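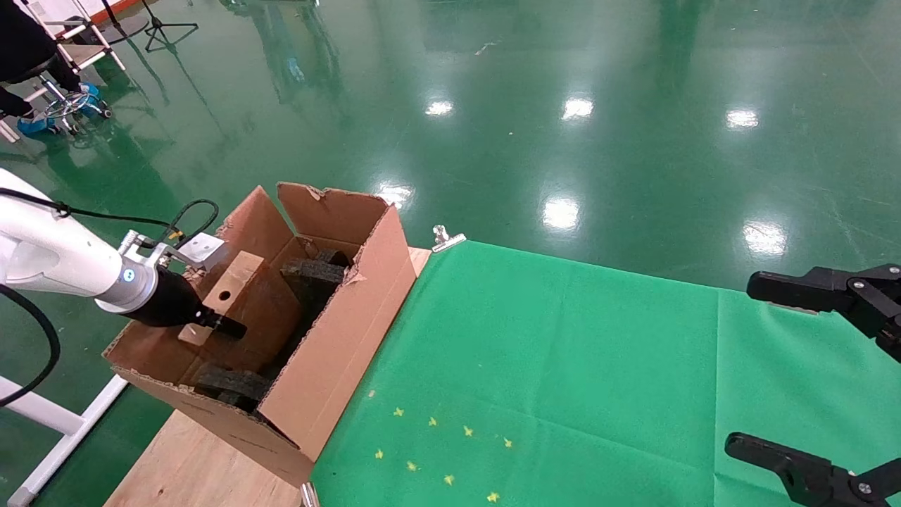 *Open corrugated box with a drilled wooden block and two pieces of dark gray foam.*

**Foam blocking** is a method of packing in which cut pieces of foam are placed between an object and the walls of its container to limit movement. It is used mainly with corrugated cardboard boxes and with objects of simple shape, such as wooden blocks, machined parts, small instruments, and boxed glass. The term covers both purpose-cut inserts and offcuts placed by hand. It is distinct from *loose fill*, in which many small pieces are poured around the contents, and from *wrapping*, in which the protective material goes around the object itself.

The method is common in small workshops, repair shops, museums, and households, where the number of packages is too low to justify molded packaging.

## Terminology

In trade use, *blocking* refers to material that stops an object from sliding, while *cushioning* refers to material that absorbs the force of a drop. Foam can do both jobs at once, and the two words are often used for the same piece. A piece set upright between the object and a wall is called a *side block* or *wedge*. One that lies flat beneath the object is a *pad*. Offcuts kept for later use are sometimes listed in stockrooms as *scrap foam* or *remnants*.

The empty volume left in a box after the contents are in place is known as the *void*.

## Materials

### Container

Corrugated cardboard consists of a fluted sheet glued between flat liners. The flutes normally run vertically in the side walls, giving the box most of its stacking strength. A regular slotted box has four flaps at the top and four at the bottom; the two longer flaps meet at the center when closed.

Boxes are frequently reused. Torn or creased flaps reduce the quality of the closure but have little effect on foam blocking itself, which depends on the side walls and the base. A cut through a corner is more serious. The corners carry a large share of any load placed on the box, and a wall that is free along one vertical edge will bend outward when foam presses against it. Boxes opened in this way are generally kept for storage on a shelf or for sorting at a bench and are not sent through the mail.

### Foam

Three families of foam are in general use:

- **Polyethylene foam** is firm and closed-celled, returns to shape after repeated loading, and suits heavy objects.
- **Polyurethane foam** is soft and open-celled and suits light or delicate objects. It ages more quickly, and older pieces may crumble.
- **Polystyrene foam** is rigid and light. It breaks under a hard impact and is usually replaced after one use.

Color is not a reliable guide to type. Dark gray and black foams are sold in both soft and firm grades, and white foams in all three families. Density is normally printed on the wrapper of the full sheet, and the information is lost once the sheet has been cut up.

### Contents

Objects with flat faces are the easiest to block. A rectangular wooden block can be held by two pieces of foam on adjoining sides if the opposite sides rest against the cardboard. An object standing on end needs support higher up than the same object lying flat, because its center of gravity is farther from the base. Drilled holes, slots, and other openings are not normally filled, although a hole near the upper end of a part makes a convenient place to tie a label.

Bare wood may be marked by direct contact with some soft foams during long storage. A sheet of plain paper between the two surfaces is the usual remedy.

## Procedure

Instructions vary between workshops, but most follow a similar order.

1. The box is placed on a flat surface with the flaps fully open. Where the flaps spring back, they are folded outward against the walls.
2. A pad is laid on the base if the object is heavy or the package will be shipped.
3. The object is lowered into the box and moved toward one corner or to the center, depending on how many pieces of foam are available.
4. Foam is set upright in the gaps. Each piece should be slightly thicker than the gap it fills, so that it stays in place by light compression.
5. The box is tilted by hand. Any sound of sliding indicates that another piece is needed.
6. A top pad is added and the flaps are closed and taped.

Unpacking follows the reverse order. The side blocks are removed before the object, since pulling an object upward against compressed foam can tear the foam or scrape a finished surface. In a deep box, the piece nearest the open side is taken first to give clearance for the rest.

## Work surface

Packing and unpacking are often carried out on a covered table. The cover protects the contents from grit and from scratches, keeps small parts from rolling, and provides a plain background against which hardware and foam crumbs are easily seen. Felt, cotton sheeting, and smooth synthetic cloth are all used. Strong single colors such as green or blue are preferred in many shops, as they contrast with cardboard, wood, and metal alike.

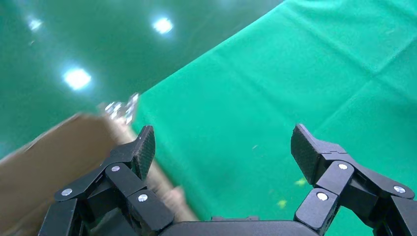
*Bright green cloth spread beside an open cardboard box.*

A loose cover tends to move when a box is dragged across it. For this reason the box is often kept off the cloth, at one side, and only the objects removed from it are placed on the covered area. The cover itself may be held at the edge of the table with metal binder clips, which can be put on and taken off without marking the wood. Tape gives a flatter edge but leaves residue, and weights occupy space that is needed for the work.

Wrinkles and sewn seams in the cloth have little effect on large objects. Small upright parts may lean or fall when set down on a fold, and the cover is usually smoothed by hand before such parts are handled.

## Use in particular places

### Bendgate

The Bendgate Pattern Store, a lending collection of wooden joinery samples, adopted foam blocking as its standard method for outgoing loans. Its catalog lists 377 samples, most of them rectangular and many drilled with a single round hole for hanging. Each sample travels in its own corrugated box with remnants cut from full sheets. According to the store's handling guide, last revised 2020-04-14, every box must contain at least two pieces of foam, and a box with a cut corner is to be withdrawn from lending and marked for shelf use only.

### Nindness

Nindness, a supplier of shop fittings, ships replacement wooden parts in reused boxes. The company introduced a return program for foam in August of its second year of trading, under which customers send back side blocks in the original box. The program handles 3,000 pieces annually. Returned foam is sorted by thickness on cloth-covered tables, and pieces thinner than 20 millimeters are set aside for use as pads.

The firm also sells precut foam under the name Wavar. The range is supplied in 3 thicknesses and is scored on one face, so that strips can be separated by hand without a knife.

### Lã

At Lã, a teaching workshop for furniture repair, foam blocking is taught alongside the labeling and storage of dismantled parts. Pegs, blocks, and fittings from a single piece of furniture are kept in one open box on the bench, with foam standing between the larger parts. The box remains open until the repair is finished.

## Limitations

Foam blocking is poorly suited to irregular or very fragile objects, which place all of their weight on a few small points. Wedges can shift when a package is turned over, and an object held on only two sides may work its way out of position during a long journey. The method also depends on the judgment of the packer: foam that is too tight bows the walls of the box outward, while foam that is too loose falls flat and no longer supports anything.

Many foams are not accepted by household recycling services, although clean pieces can be reused for long periods. Corrugated boxes are widely recyclable once the foam and any tape have been removed.

Alternatives include folded cardboard partitions, crumpled paper, molded pulp trays, and wood wool. Folded partitions come closest to foam blocking in use and have the advantage that box and insert can be recycled together – they offer less cushioning, however, and must be cut to fit each box.

## See also

- Corrugated fiberboard
- Dunnage
- Loose fill
- Molded pulp
- Wood wool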